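Urier Tabletop Set: README and House Rules
Version of 4/12/23. Kept by the Leckie working group, Drollville.

Read this file before you record, label or complain. It covers the tabletop part of Urier, which was collected with hand-held grippers and holds 1,133 accepted episodes. The rules further down grew one at a time, and you can usually guess what happened the day before each one was written.

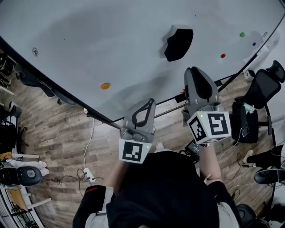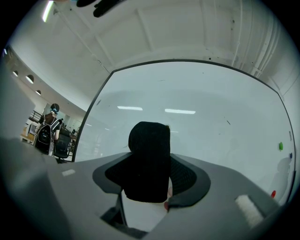
Head view with both grippers at the round table; gripper view with the whiteboard and its three magnets.

What's in the folder

Each episode has a head view, a left gripper view, a right gripper view and a text note. The note is typed by the person who did the task, so spelling is a matter of personal belief. We fix task names. We leave the rest alone.

129 episodes were turned down at review. They live in their own folder, with the reason in the note. Please don't rescue them. Someone tries every May.

Rules for recording

1. Marker cubes stay bare. No tape, no stickers, no sleeve pulled down over one corner. If a cube has been knocked, stop and run the check again, even if it "looks fine."

2. Indicator light first, then move. An episode that starts halfway through a reach goes to the turned-down folder.

3. Cables on the floor get walked before the first take. Know where the power strip is with your eyes, so you don't have to learn it with your foot.

4. Bystanders may be in the room. They may not be in the task. If someone reaches onto the table, the take is over, however helpful they were being.

5. Small parts are named by color and shape, in that order. "The little guy" was a label in the first release and it will not be one again.

6. Fingers go near the gripper pads only when the tool is set down. Torn pads are swapped, never glued. We have seen the glue.

7. Stop after 17 takes and hand the grippers to someone else. You will feel fine at take 18. The data won't agree.

Rules for labeling

Mark what the views show. If the object leaves every view, write "lost" and move on; don't guess where it went, however good your guess is. Glare on a shiny surface is glare, and gets no box.

A grasp begins when both fingers touch the object. We argued over this for longer than I care to put in a README, and the losing side still brings it up.

People in the views

Everyone in the room signs the Fesgate form before recording starts, including those only passing through to get a chair. Faces are blurred before release. If you find one we missed, send the episode number and we'll pull it the same day.

Known problems

The first 300 episodes use the old clock setting, so the gripper views run slightly behind the head view. A fix script is in the tools folder. Run it once. Running it twice puts them ahead.

Wide-lens views are shipped as recorded. Straight edges bend. Please stop reporting this as a bug.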